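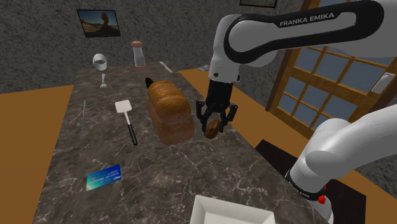 Simulated kitchen island, Franka Emika arm, small round brown item in the gripper.

Counter tips for recording pick-and-place examples

Keep the loaf near the center and change its angle between episodes. Lay knives and the spatula flat, and vary which way the handles point.

Move the distractors too. In the Surnon set, 840 of 2,126 episodes had the cup in one corner, and the policy learned the corner.

Hold each grasp for 2 seconds before lifting. Discard any episode in which the item touches the arm.

Save the random seed with every episode. Replay every seventh one before training.

Selim Öztürkmen, June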